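Looking After Pictures in Guest Rooms

Small inns and bed-and-breakfasts hang a lot of art, and most of it gets looked at by guests and dusted by whoever has the room that morning. These tips cover framed prints, small canvases and painted walls. They come from the housekeeping binder at the Clonondale, with a few changes for people who have one spare room instead of a full corridor.

Dusting frames

Use a soft, dry brush, the kind sold for pastry or for watercolor. Start at the top rail and work down the sides. Skip feather dusters. The quills break and the broken ends scratch gilt. Microfiber is fine on a plain painted frame but snags on carved wood.

Dust the top of the frame every time the bed is changed. The back can wait until spring cleaning.
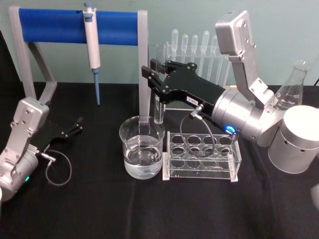
Photo: Genance

Cleaning the glass

Never spray cleaner at a picture. The liquid runs down inside the frame and wicks up into the mat, and the brown line it leaves does not come out. Dampen the cloth in the hallway, wipe the glass from the middle outward, and stop short of the edge. Go over it with a dry cloth.

For acrylic, use plain water with a drop of dish soap. Ammonia clouds it. If you can't tell glass from acrylic, tap it with a fingernail – glass sounds sharper and feels colder.

Pictures over the bed

Use 2 hooks, set well apart, even for a light frame. Headboards get bumped and a single hook lets the picture walk crooked. Security hangers are better still if the wall will take them. We use the Hrubý type, which locks at the bottom edge and needs a flat key. Tape a spare key inside the linen closet door.

Stick felt bumpers on the lower corners of the frame. They stop scuffs on the paint and let some air move behind.
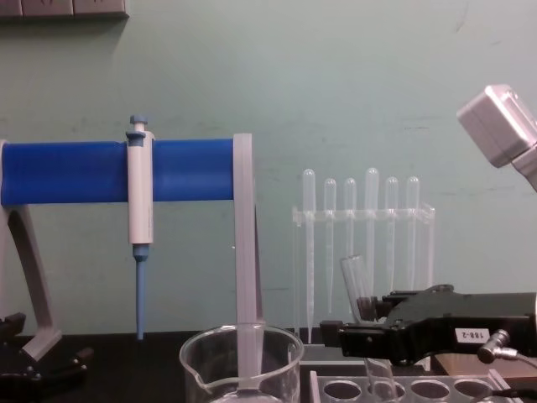

Pipette stand on the bench.

Damp and sun

Keep works on paper off any wall shared with a shower. Room 915 lost a good etching that way, and the replacement is a canvas. In a humid summer, set the dehumidifier to 50 percent and empty it at checkout time.

Close the curtains in unbooked rooms. If a picture has to hang opposite a south window, swap it with one from the hallway in October. 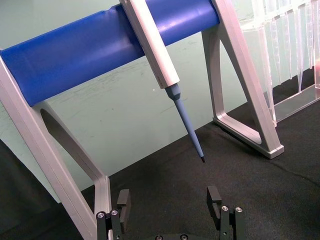 Can I wipe down a mural with the same cleaner I use on the bathroom walls?

Bathroom cleaner is too strong for most wall paint. Try a barely damp white cloth in a corner behind the furniture. If color comes off on the cloth, go no further and ask the painter what was used as a sealer.

Marks from luggage

Suitcase scuffs on a plain wall usually lift with a white eraser. Keep the eraser away from anything painted by hand. A Bruva luggage rack with a raised back keeps bags off the wall in the first place, and a strip of wood screwed behind an ordinary rack does the same job.
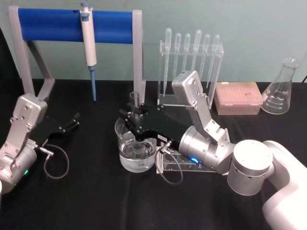 One reader wrote in to say that a low bench worked better than a rack in her rooms, and that guests had stopped leaning their bags under the pictures once it was placed by the door.

Before you rehang

Photograph the wall first, with the hooks showing. Write the room number on the back of each frame in pencil, on the wood and never on the paper.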